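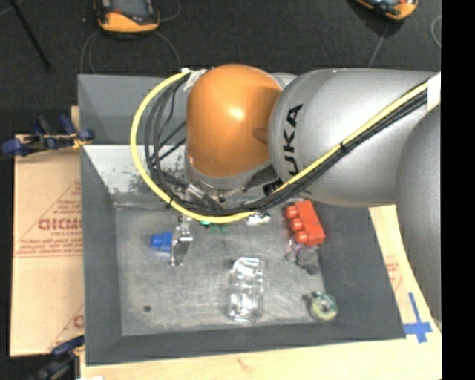
How to sort a bin of mixed small things?

Asked by Rastogi_R, October 18, 2025

Hello everybody. I have one big grey bin in my work room and all small things go inside it when I have no time. The sides are sloping, so everything slides down and lies scattered over the floor. The floor of the bin is metal and it is already quite scratched. I wish to keep the bin, but I don't want to search in it every evening. Must I buy inserts, or is it better to put small boxes inside? The opening is 735 mm on the long side. My budget is small.
Thank you, Rajkumari Rastogi

2 answers

Urna
I had the same trouble with sloping sides. Ready inserts are made for straight walls, so they stand crooked and small pieces fall behind them. I advise you to measure the floor and not the opening, as the opening is always wider. In my bin the difference was 178 mm and I had to send back the first boxes I bought.
Then take everything out and put it on an old sheet. Make groups by how often you use the thing. What you need daily goes in low open boxes at the front. What you did not touch since April can leave the bin and live in a cupboard. For the scratched floor I cut a piece of thin rubber mat, it cost me roughly 2 pounds at the market. The boxes don't slide on it and the noise is much less. Wipe the floor well before you lay the mat, small grit under it will make more scratches.
Please leave one box empty for the things you drop in when you are in a hurry. I empty mine on Saturdays, but choose what suits you.

Stestik
just use a smaller bin. If it is big you will fill it

Comment from Rastogi_R: Thank you Urna, I measured only the opening, so I will measure again tonight. Does the rubber mat smell? My room has a very small window.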